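Comparison of Two Hand-Held Grippers for Transparent Objects
Student Project Report, Robotics Stream, Skarden Institute

1. Purpose

The project compared two hand-held grippers, the Vorkmont and the Pleleck, as tools for recording demonstrations that a robot arm could later be trained on. The department had used the Vorkmont for opaque blocks and tins. Clear plastic and glass had not been tried, and the project was set up to find out whether either tool could be recommended for that work.

2. Method

The task was to take hold of a measuring jug, tilt it as if pouring, and return it to a white table. Other people were free to use the room during recording, and the overhead lights were left on. Each operator did a block of 15 attempts with one tool and then changed to the other. In all, 564 recordings were kept. An attempt was counted as good if the jug was held through the full tilt and its rim could be followed in the video from start to finish. 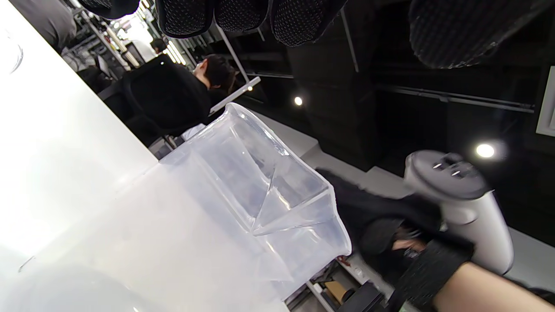
Why was a clear jug chosen for the task?
Clear objects are a known weak point for cameras mounted close to the fingers. The edges are hard to tell from the background, and a tool that copes with them should have little trouble with ordinary kitchen items.

3. Results

Both tools held the jug well. Most of the rejected recordings were lost to the camera - the rim disappeared against the table when the exposure was set for the darker parts of the room. The Pleleck adjusted its exposure more quickly after a tilt, but its picture was less steady while it did so. The Vorkmont was slower and gave a more even picture once it had settled.

Operators preferred the handle of the Vorkmont for short sessions. After 16 attempts or more without a rest, several reported a sore wrist, and the lighter Pleleck was then the favourite.

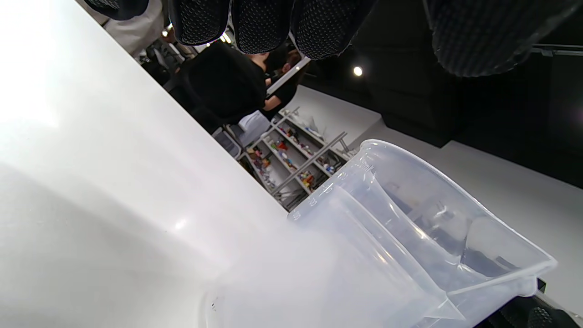

Fixing the exposure by hand improved the results from both tools. The best setting was slightly darker than the automatic one. It cost some detail in the background, although the shape of the spout became easier to follow. The change was made late in the project, so the two sets of recordings are reported separately in the Shabalala Lab folder.

4. Recommendations

The Vorkmont should remain the standard tool, with manual exposure for any clear object. A matte, coloured table cover should be tested before further recording. The Pleleck is suitable for longer sessions if its video can be steadied in software.

Contact: Shabalala Lab, Skarden Institute | Copyright Skarden Institute | Back to top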